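Can a robot do my laundry yet, or should I stop waiting?

Posted by basketcase_254 — Apr 7, 2023

Okay, so I have three kids, a bad shoulder, and a laundry pile that never ends. I keep seeing clips of robots folding shirts and I want to know where things really stand. I don't need anything fancy! If it could pick clothes up and hang them I'd be thrilled. My budget is not huge (I balked at a $200 vacuum), so mostly I'm asking whether to hold out a few years or just teach the kids.

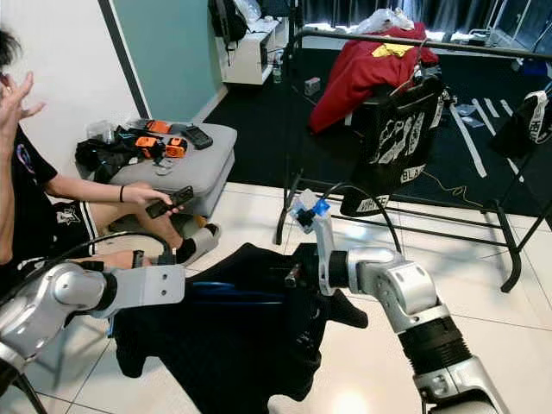 Clothes are the part I care about most, and I can't tell if they're the easy part or the hard part. A shirt seems simple to me. But then you get something like that big black garment spread over white tile, all folds, and I guess a machine has to work out which bit is a sleeve before it does anything. Does it matter if the thing is dark? Does it need a person standing by with a controller the whole time?

Onu_Tinkerer

Short version: teach the kids.

Longer version — I work with arms on a shop floor, and rigid parts are a solved problem for us. We run the same bracket through the same fixture all day and the arm is happy. Cloth is different every single time you touch it. Dark cloth is worse, yes, at least with the cameras we have, as the folds all blend together. And plenty of the clips you see have a person steering the arms, so check the small print before you get excited.
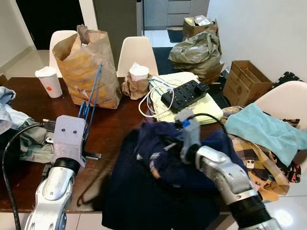
Tables are my own pet peeve, more than floors. People imagine a clean surface with one towel on it, and no house I've lived in has ever had one. Grabbing a navy cloth is fine until half of it is hanging off the edge, and then you've got a paper bag, lidded cups and a tangle of white cables right there waiting to be dragged along with it. I'd want a machine to get through a table like that 70 times in a row before I let it near my coffee. We tried a towel job at work last August on a Trirura arm and gave up on it, for what that's worth.

lintfree129

Disagree a little with the above. My sister-in-law has a Benetti washer that does everything except move the clothes, so we are CLOSE. Also have you tried just owning fewer clothes?

cekance_home

Coming at this from the hobby side, so take it for what it is. Picking up and dropping into a basket is the bit I'd expect first. Hanging is a whole other job — you need one hand to hold the hanger steady and the other to get a neckline over it, and thin wire hangers love to spin.

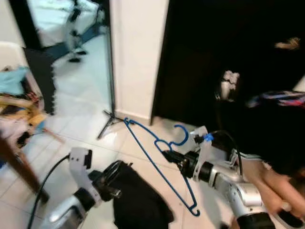 Cekance Home Robotics Club — Laundry and Chores Group

We talk about hangers more than any sane group should. A blue coated wire one lying flat on tile is a nice test, and you can see the gripper has to come in right over the hook. Get the angle wrong and the whole thing skates off across the floor (ask me how I know). Then the shirt still has to go on! My advice for a bad shoulder would be a lower rod and a rolling basket, and check back with us in a few years. If your kids are old enough to be curious, bring them along to a meeting, they can fold while they watch.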